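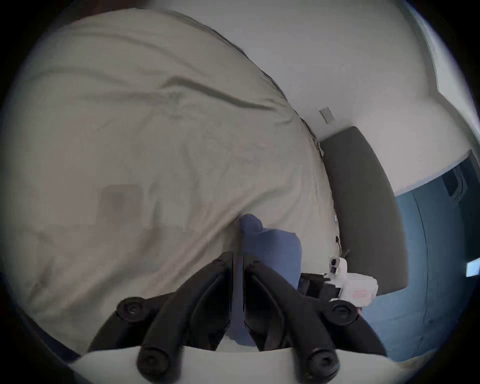

第三章　客房里的布草示教

3.1　开始之前

本章写给 Serkport 的客房服务员和领班。前两章讲的是设备领取和账号,已经会登录 Wastine 任务台的同事可以直接从这里读起。

简单说,您要做的事就是手持 Jania 夹爪,在床面上把一件衣物或一条毛巾整理好,像平时那样叠。夹爪会把您的手法记下来,之后布草间的机械臂就照着这些手法学。您多年练出来的手感,抓哪个角、什么时候松、抖几下,第一次有了能传下去的办法,这一点我们整个项目组都很兴奋!

不需要懂编程。Tunstall 楼的第一批示教员里,大多数人上手当天就能独立完成一组。

3.2　房间准备

1. 进房后先按正常流程检查,确认客人已退房,遗留物品已登记。有客人物品的房间一律不做示教。

2. 打开主灯,拉上纱帘。强烈的直射阳光会让浅色床单一片发白,衣物边缘就不容易分辨了。

3. 把枕头、靠垫和被子挪到椅子上,床面只留床单。床单不必绷得像交房时那么紧,有些褶皱反而更好,机械臂以后碰到的床面也不会总是平的。

4. 检查床沿和床边框之间的缝隙。充电线、夹子、发卡最爱往这里钻,夹爪的手指扫过时可能勾住。能收的收走,固定在床上的线请顺着床边理好。

5. 在床面中部放一件练习衣物。深色上衣、长裤都可以,颜色最好和床单有明显差别。随手一扔就行,不用摆造型。

注意:练习衣物从布草间的专用筐里领取,用完放回。请勿使用客人的衣物,也不要用自己的工作服代替。

3.3　握持与检查夹爪

1. 双脚站稳,靠近床沿,膝盖可以轻轻抵住床边框。个子不高的同事请绕到床的另一侧操作,不要探身去够。

2. 握住手柄,先空夹几次。两根手指应当同时开合,停在中间时左右对称。如果一边快一边慢,请停用并换一支。

3. 看一眼各处旋钮有没有松动。用手指轻拧即可,切勿使用工具,拧过头会让手指卡住。

4. 擦净镜头。只用随箱的干布,不要喷清洁剂。客房里的玻璃水和除垢剂都会伤到镀膜。

5. 在任务台上选择“床面整理”,确认画面里能同时看到夹爪和衣物,再按开始。

小心:开合时,另一只手不要放在两指之间。力量不大,但夹到指甲边缘会很疼。

3.4　录制一段示教

1. 听到提示音后,夹爪先在衣物上方停一下,心里默数一拍。

2. 下降,夹住离您最近的一处边缘。夹布面,不要夹到下面的床单。要是床单跟着起来了,松开重来,不必停止录制。松开再夹的过程很有用,系统正需要学会怎么纠正。

3. 把衣物提起,高度以下摆离开床面为准,轻轻抖开。

4. 铺平,按您自己的习惯折叠。上衣先折袖子还是先对折,本手册不作规定。Tunstall 楼和主楼的叠法本来就不一样,两种都收。

5. 叠好后把夹爪抬离衣物,再停一拍,按结束。

6. 把衣物弄乱,换一个位置放,重复以上步骤。

一组共 9 段。中间想喝水、接对讲机,随时可以暂停,任务台会保留已经录好的部分。如果隔天再续,请重新做一遍 3.3 的检查。

提示:速度放慢一点点就够了,大约是您平时给新同事示范时的速度。刻意放得太慢,动作会变得一顿一顿,学出来的手法也会跟着别扭。

3.5　常见情况

衣物滑到地上:结束本段,标记为“掉落”,不用删除。捡起衣物时先把夹爪放在床面上。

画面晃动明显:多半是手腕在发力。试着把手肘收近身体,用前臂带动。

墙上的面板、开关进入画面:没有关系,继续录。镜子则要避开,镜子里可能照到人脸。必要时换一侧站位。

夹爪碰到床头或边框:检查手指有没有划痕或变形,没有异常就继续。有异常请贴黄色标签送回布草间,并在任务台上写一句话说明。

任务台显示“5 段待上传”不消失:离开客房,走到楼层服务间再试。走廊尽头的信号一直不太理想,工程部已经知道。

3.6　排班与工时

示教时间全部计入工时,不占用清房定额。当天安排示教的同事,领班会在派房单上相应减房,减了几间请当面核对。如果单子上没有减,请先找领班改单,再领夹爪。

每次示教连续不超过一组,两组之间请换做别的工作。握持夹爪用的是手腕和拇指,和铺床用力的地方重叠,连着做容易累。手腕或拇指根部发酸时就停,当天不再安排,也不影响排班。

录制内容只用于手法学习。任务台不统计个人快慢,领班也看不到谁用了多少时间。录音功能默认关闭,请不要自行打开。若录到了同事或客人的脸,在任务台选“申请删除”,整段会被移除。

3.7　工作会有什么变化

大家问得最多的就是这个,所以写进手册里。

到 11 月为止,我们已经收了 2,055 段示教,其中 781 段来自夜班,这个数字让项目组非常惊喜。夜班的同事叠毛巾有一手单边翻折,机械臂现在学得有模有样,第一次在布草间看到它自己翻过来的时候,屋里的人都鼓掌了。

机械臂目前只在布草间工作,负责叠小件:面巾、地巾、部分员工制服。大床单、被套仍由两人配合完成。客房内没有安装机械臂的计划,铺床、检查、和客人打交道,还是由您来做。

布草间的岗位有调整。原来整班站着叠小件的位置,改成看护两台机械臂,补料、抽查、处理卡布。看护岗需要参加一次培训,报名找 Sandra Hollis。她自己叠了很多年毛巾,讲课很细,卡布那一节建议坐前排。

也有还没解决的问题。看护岗比以前安静,有同事觉得闷,少了一边叠一边聊天的时候。抽查标准也偏严,返工的量时多时少。这两件事在每周三下午的碰头会上讨论,欢迎来说,休班的同事可以把意见写在服务间的本子上。

Shirley Mottram 负责本项目的客房部分。对叠法、减房、岗位有疑问,都可以直接找她,不必经过领班转达。

3.8　收尾

1. 在任务台上确认全部片段已经上传,状态显示为绿色。

2. 用干布擦拭夹爪手指,去掉棉絮。指尖内侧最容易积絮,请多擦一遍。

3. 手指保持张开,放回箱内凹槽,盖上箱盖。不要闭合存放。

4. 床单按已使用处理,撤下换新,即使看上去还很平整。

5. 枕头、靠垫、被子归位,按正常标准交房。

6. 练习衣物放回专用筐,夹爪箱送回布草间充电架,在登记本上签还。

夹爪充电及电池更换见第四章。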